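4. Tenant turnover and menu change in the Rastley plazas

4.1 Data and coding

The unit of analysis is the food premises, defined as a single leased unit from which prepared food is sold to walk-in customers. Units were identified from the leasing directories of the 14 plazas in the Rastley study area and matched to inspection records by street address and unit number. Where two businesses shared a unit, for example a bakery with a separate tea counter, the unit was coded once under the business named on the lease. Units used only as commissary kitchens were excluded.

For each premises we collected every available version of the printed or posted menu. Menus came from three places: scans supplied by operators, photographs taken during site visits, and archived listings from Jivley, a local ordering service that stored dated copies of its partners' menus. The pooled file held 1,507 menus. After removal of duplicates, catering-only lists and pages on which prices could not be read, 1,377 menus remained for coding.

Each dish was assigned to one of the categories in the Florkorum scheme, which sorts items by cooking method and main starch and ignores the name of the cuisine. The scheme suits plaza restaurants, where one kitchen may sell dosas, fried rice and submarine sandwiches from the same counter. A dish was treated as continuing from one menu to the next if its category and main ingredient were unchanged, even when its name or spelling differed. Combination plates were split into their parts before coding and rejoined for the price analysis.

Two coders worked separately on each menu. Disagreements were passed to Sang-wook Hyun, who had no access to the earlier codes and whose decision was final. Most disagreements concerned flatbreads served with a filling, which the scheme allows under either of two headings. We placed these under the bread heading when the filling was sold only with the bread, and under the filling heading in all other cases.

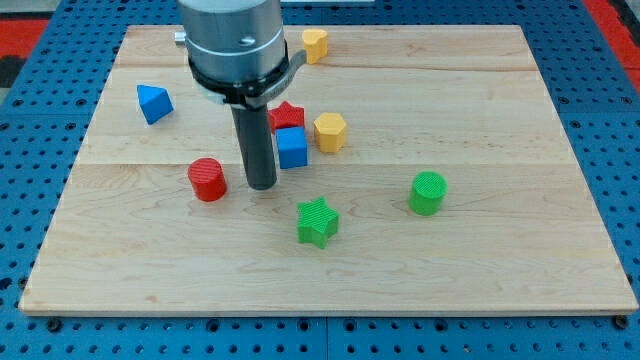 Turnover was measured at the level of the lease. A change of business name with no change of leaseholder was recorded as a rebranding, and a change of leaseholder with no change of name was recorded as a transfer. The distinction matters in this study area. Transfers between relatives or former employees are common, and a simple count of new signs would miss them — while at the same time treating a repainted storefront as a closure.

4.2 Results

Menus changed less across transfers than across rebrandings. Where the lease passed to a new holder and the name was kept, the core dishes usually stayed in place, and changes were mostly confined to drinks, desserts and lunch specials. Where the name changed and the leaseholder stayed, whole sections were often dropped. Several operators described the new name as a way to end a line of dishes that regular customers still asked for.

Price movement followed a different pattern. Short-eat items sold from a heated case, such as rolls, patties and filled buns, held the same posted price through successive menus and then rose in a single step. Plated meals rose in smaller and more frequent steps. Operators in the interview group linked the first pattern to coin change and to the habit of buying rolls by the dozen. One takeout owner stated that she would sooner make a roll smaller than move its price off a round figure.

Seating had a weaker relation to menu change than expected. Premises with no tables kept their menus nearly as long as those with full dining rooms. The exception was the group of units facing a supermarket entrance, where seating was added and removed often and the menu tended to be reprinted on the same occasion. We cannot separate the effect of the seating from that of the entrance with the present sample.

4.3 Limits of the menu record

Posted menus are an incomplete record of what a kitchen sells. Weekend dishes are often announced on handwritten sheets, which were seldom kept, and holiday trays are sold by telephone order. The June menus are also thinner than those for other months, as several operators close for family travel and post a reduced list. The interview material, coded under the heading Oral in the project file, covers part of this gap but was not used to date any dish. Archived listings were last retrieved on 30 March 2024, and menus posted after that date are outside the analysis.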